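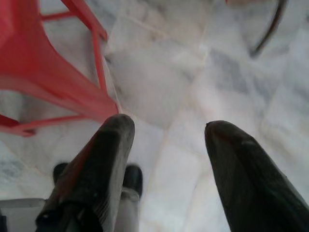 Figure 1. Light marble floor tiles with gray veining.

5. Storage and Inspection of Safety Harnesses

Harness webbing loses strength through sunlight, dirt, and poor storage as well as through use. Records from the Sendale and Troltdale depots were reviewed to learn how often wear was found before a harness was issued to a worker. The review covered 2476 inspection cards, of which 1412 came from Sendale.
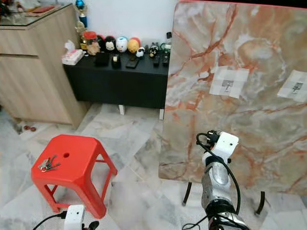
M. Ziółkowski
Corresponding Author, Anico Work at Height Program

Both depots used the same card and the same replacement rule. They differed in storage: Sendale hung each harness in a closed locker, while Troltdale kept harnesses folded in open bins. Cards without a serial number were set aside and do not enter the totals given above.

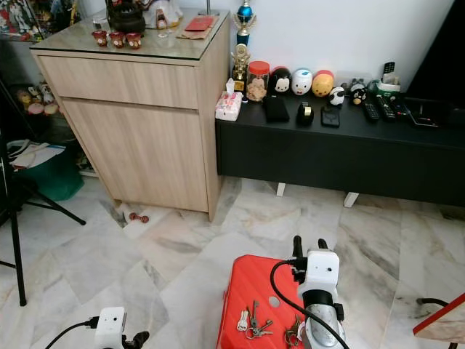

Figure 2. Wooden cabinet with a glass-covered top, beside a black TV console.

Fading and stiff webbing were noted more often at Troltdale. Damaged stitching appeared at both depots — most often near the leg straps — and showed no clear link to the way the harness was stored. Labels that could no longer be read were a common reason for withdrawal, even where the webbing itself passed.

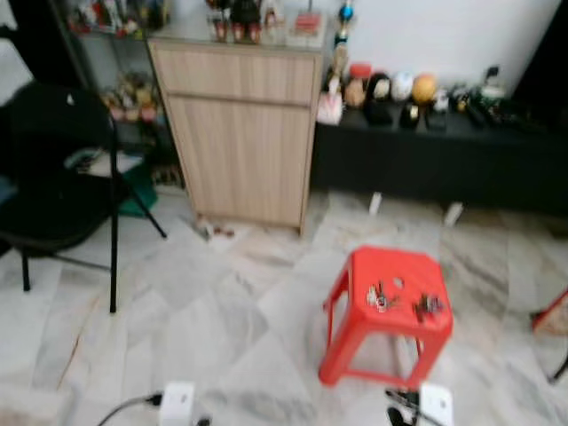 Figure 3. Red plastic stool on a light gray tiled floor.

The cards do not record hours of wear, and the two depots served different trades. The effect of storage therefore cannot be fully separated from the effect of use. A revised card with a field for days in service was introduced at both depots in December, and its results will be reported separately.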